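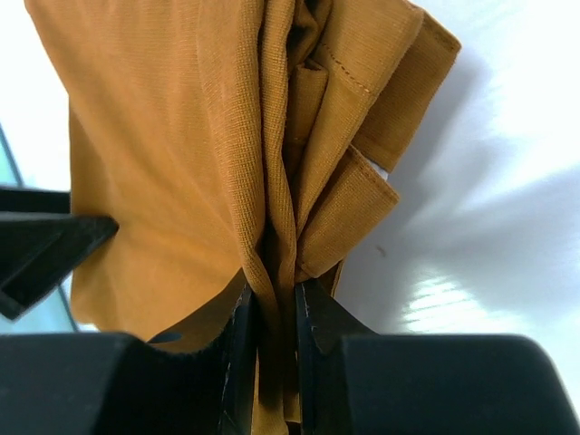 Mustard knit fabric with a fine ribbed or jersey-like weave.

Clillov opens its first repair and swap shop in Hotthorpe

17th August | By Rhonda Pelletier

14 shares | 3 comments

I've been writing press releases for other people for most of my working life, so it feels pretty strange to be writing one for myself. But here we go! On Saturday, August 29, at 10 in the morning, Clillov opens its doors at 104 Melnyk Street in Hotthorpe, in the old shoe store next to the bakery. We fix clothes, we swap clothes, and we teach you how to do the fixing yourself if you'd like to learn.

If you've bought anything from our market stall, you already know my business partner, Sarla Jaiswal. Sarla spent 11 years altering wedding dresses and has been darning sweaters on the side for as long as I've known her. I handle the phone, the books and the coffee – and I sew on a lot of buttons.

We started with one folding table and a biscuit tin full of thread. This past year we mended about 2,000 pieces, mostly knits. Elbows, cuffs, underarms, the spot on the front where a seat belt rubs. By spring we had bags of other people's cardigans stacked up the stairs of my house, and my husband very kindly asked when they might be leaving. So we went looking for a lease.

What you'll find in the shop

The mending counter is up front. Bring your item in clean, show us the damage and we'll give you a price before you leave. Small holes in knitwear start at $5. Zippers and linings cost more, and coats take longer than you'd think, so please don't come in on a Friday hoping to wear it that night. We'll match the yarn as closely as we can, or you can pick a color that stands out. Plenty of people do (orange on navy is having a moment with our regulars).

Behind the counter is the swap rail. You bring in something wearable, we give you a token, and the token gets you something off the rail. Grown-up sizes only for now. We'd love to take kids' clothes too, but we don't have the hanging space yet, and I'd like to see how the first few months go.

Then there's the back room, which has the good light and the big table. Sarla will be teaching darning there on Tuesday evenings starting in September. Classes are small and you don't need any experience. Bring a sock!

The thread, needles and yarn we sell come from Ostovby, a little wholesaler that has been supplying our stall since the beginning and let us pay for our opening stock in installments. We're very grateful for that.

"I get asked if an old sweater is worth saving," says Sarla. "If you still reach for it, bring it in. I'd much sooner spend an hour on something you love than see it sit in a drawer with a hole in it."

Opening day

We'll have coffee, cardamom buns from next door and free button repairs until we close at 4. Sarla will be at the counter all day showing how she closes up a ladder in a fine knit, and she's happy to be interrupted. There's street parking on Melnyk Street and a step at the front door, but the side entrance on the alley is level. Ring the bell and I'll come around and let you in.

Regular hours after that are Wednesday through Saturday, 10 to 5.

Reporters and photographers are welcome to come by before opening day, while we're still painting shelves. Ask for Rhonda Pelletier at the shop – if I don't hear you over the radio, knock on the window.

3 comments | Share this story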